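《学校与社区协作实务》课程讲义
第六讲 学校家长组织的筹款、预算与活动支持
适用：教育管理专业选修课、在职研修班
修订日期：2023年11月28日

一、本讲范围

上一讲讨论了家长组织的章程和成员资格。本讲只谈钱的问题：钱从哪里来，怎么入账，怎么批，花出去以后怎么向家长交代。讲义中反复使用的案例是Quintana小学家长会，该校位于Reltstead，在校学生400人。学校的财务资料已经过简化，金额单位统一为元。

课前请先读章程样本第三章“财务”部分。没有读过的同学，第四节的练习会比较吃力。

二、几个基本概念

家长组织：由在校学生家长自愿组成、以支持学校教育活动为目的的团体。有的地方登记为独立的非营利机构，有的地方只是学校内部的协商组织。两者在开户、开票、接受捐赠方面差别很大，做案例分析时先弄清是哪一种。

非限定用途资金：捐赠人没有指定用途的钱，可以按年度预算统筹使用。

限定用途资金：捐赠人指定了用途的钱，比如“用于合唱团服装”。这类资金不能挪作他用，活动取消时应当征求捐赠人意见，或者按事先公布的办法处理。

实物捐赠：图书、布料、食品、二手校服等。实物捐赠要登记，但一般不折算进现金收入。很多学校在这里出错，把估价写进收入栏，年底账面与银行余额对不上。

服务时数：家长提供的劳务。不入账，可以在年度报告里单列。

三、常见的收入来源

（一）会费。优点是可预期，缺点是容易被理解为强制收费。凡是与入学、分班、评优挂钩的会费，一律不应收取。Quintana小学的做法是不设固定会费，开学时发一张认捐单，填零也可以交回。

（二）活动收入。包括义卖、校园集市、演出门票、跑步认捐等。活动收入必须同时记录成本。以该校秋季集市为例，毛收入2,494元，场地布置和食材支出1,000元，净收入1,494元。对外公布时，两个数字都要写，只写毛收入会让家长对可用资金产生误判。

（三）商户赞助。当地文具店Idier为集市提供过奖品，对方要求在海报下方署名。接受赞助前应当有书面约定，内容至少包括：赞助的形式、署名的位置和大小、是否允许现场派发宣传品、学生信息不得提供给赞助方。

（四）小额资助申请。部分社区基金接受家长组织的申请，一般要求提交活动计划、预算表和上一年度的收支表。申请周期较长，八月提交的材料，往往要到下学期才有结果，因此不宜把尚未批复的资助写进当年预算的收入栏。

四、预算的编制

预算分两张表。第一张按活动列，第二张按月份列。按活动列是为了讨论该不该办，按月份列是为了看账上什么时候会缺钱。初学者通常只做第一张，到了学期中段才发现几项支出集中在同一个月。

编制顺序：

1. 列出上一年度已经办过的活动，写明实际支出。
2. 请各年级和任课教师提出新增需求，用统一表格，写明参加人数和时间。
3. 先填支出，后填收入。收入按保守数填写。
4. 留出备用金。
5. 提交全体会员会议表决，表决结果写入会议记录。

按活动列的支出科目可以参考下面的分类：

演出与音乐会：音响租用、服装、节目单印制
校外参观：交通、门票、保险
家长接待日：茶水、指示牌、看护低年级儿童的场地
社区聚餐：餐具、桌布、清洁用品（食物由各家自带，不列支）
班级小额补助：由教师凭票报销

关于校外参观，需要单独说明。费用由家庭分担的，应当设减免名额，减免申请交给学校指定的一位教师处理，家长组织只收到人数，不接触姓名。Quintana小学某次参观有6名学生使用减免，账面上只记一笔“减免补助”，没有附名单。这种处理是合适的。

五、审批与报销

最低限度的内部控制有三条。

第一，收钱和记账分开。活动当天的现金由两人当场清点，两人签字，次日存入银行。记账的人不参加清点。

第二，付款须有两人同意。可以是会长加财务负责人，也可以是任意两名理事，但报销人本人不能作为审批人之一。

第三，凭据齐全。每笔报销附票据、用途说明和对应的预算科目。没有票据的小额支出，由经手人写明情况，单笔和全年累计都要设上限。

使用线上工具收款的组织越来越多。案例学校使用的是一款叫Arkolia的登记软件，家长可以在上面认领摊位、报名值班和缴纳活动费。用什么软件不重要，要确认的是下列几点：收款账户在组织名下还是个人名下；管理员离任时权限如何交接；数据能否导出；手续费由谁承担。收款账户在个人名下的，应当尽快更换。

六、向家长报告

建议每学期报告一次，年终再做一次汇总。报告不必长，一页纸可以写完，但要包括期初余额、收入合计、支出合计、期末余额、限定用途资金的结余，以及下一学期的主要安排。

多语言社区应当提供译本。译本可以只译数字表和说明部分。口头报告时留出提问时间，问题和答复一并记入会议记录。

有些家长组织近年来调整方向，减少筹款活动，把精力转到家校沟通和新生家庭接待上。这种调整会直接影响预算结构：收入下降，单项支出变小，笔数增多。审批流程如果不跟着简化，教师会放弃申请。可行的办法是给班级小额补助设定额度，额度以内由一名理事批准，事后在会议上通报。此时前面所说“两人同意”的规定应当在章程或财务办法中写明例外，不能靠口头约定。

七、课堂练习

以小组为单位完成下列任务，用时一节课。

任务一：根据第三节秋季集市的数字，写一段给家长的通报，不超过150字。

任务二：某捐赠人指定捐款用于春季音乐会，后来音乐会因场地维修取消。拟出处理步骤，并写一封给捐赠人的信。

任务三：为第五节第三条中的“没有票据的小额支出”设定上限，说明理由。各组的数字可以不同，评分看理由。

八、课后作业

选择一所你熟悉的学校，取得其家长组织公开的年度收支表，检查是否区分了限定与非限定用途资金、是否同时列出活动的毛收入和成本。写成书面分析，附原表。无法取得公开资料的，可改用课程资料包中的第二套案例。

作业用A4纸打印，页眉写学号，不写姓名。逾期提交须事先说明。

下一讲：活动中的安全责任与保险。请预习资料包中的校外活动同意书样本。
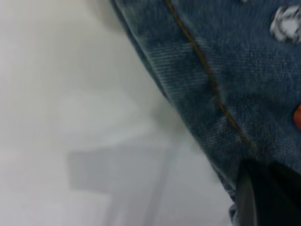
全文字数：2200余字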